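Handout 5, Manipulation Lab. Bring it on Tuesday, with your own notes on it.

## What we mean by a "task"

Most papers you'll read this term report a success rate. Before you believe one, ask what was being attempted, from what starting position, and who decided it had worked. The Malis group (three of your classmates) wrote "sorts household items" on their proposal form. I sent it back. Sorts which items, into what, and how many tries before you give up?

Their wrist view is a good place to start. Look at how much of it is hand.
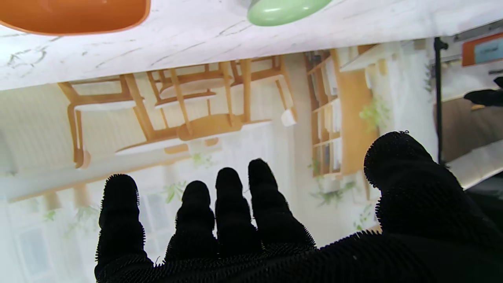 *Photo: Malis student project, wrist camera. Course use only.*

Two things to take from it:

- The glove is black and fuzzy at every edge, and the image is upside down. If your method depends on finding a clean outline of the fingers, explain how it copes with that.
- Most of the furniture is printed. A backdrop makes the lab look like a home, but it doesn't make your results hold in one. I'd like that sentence in every report.

## Counting attempts

The group's first draft claimed 3344 frames of data. That number tells me very little. Frames from one slow reach are nearly copies of each other, so the figure I care about is the number of separate attempts, and theirs was 18. Report both – and put the smaller one first.

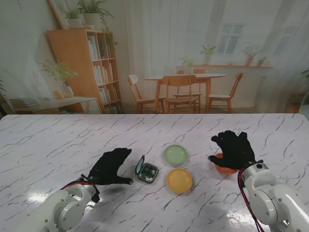 Success criteria have to be written before the run. I've watched too many teams decide afterward that "close to the bowl" was what they meant all along. Take the right hand here, curled over the orange bowl. Is that a grasp? You can't tell from a still, and neither can the person filling in your spreadsheet unless you've told them what to check. The open pill organizer is worse: a rule that says "organizer handled" would let almost anything through. Write down where the lid has to end up, and whether the pills must still be inside.

Kartini Pillai's team used the Hollis scoring sheet last year and had two people score each attempt separately. They disagreed more than they expected. Do the same, and report the disagreement.

## Tools

Everyone wants to do tools. I'm not against it, but a hand holding a tool is a weaker claim than a hand using one, and proposals tend to slide from the first to the second in a single line.
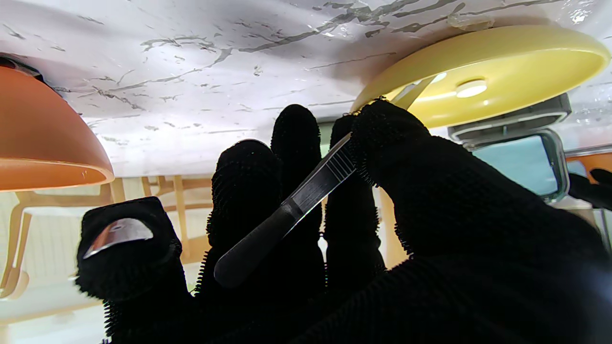

*Fig. 3. Slim metal tool held in the gloved hand, wrist view.*

Ask how it got there. Picked up from the table, or placed in the fingers by a student? Either is allowed. Only one of them counts as picking up, and the methods section has to say which.

## For next time

1. Rewrite your task in one sentence with a start state, an end state and a time limit.
2. List every way a run could look successful and still fail.
3. Read the Asto report, section 2. It claims some 3000 successful grasps. Find the number of failures, if you can.
4. Teams using the Tivwood bench: sign up on the door sheet.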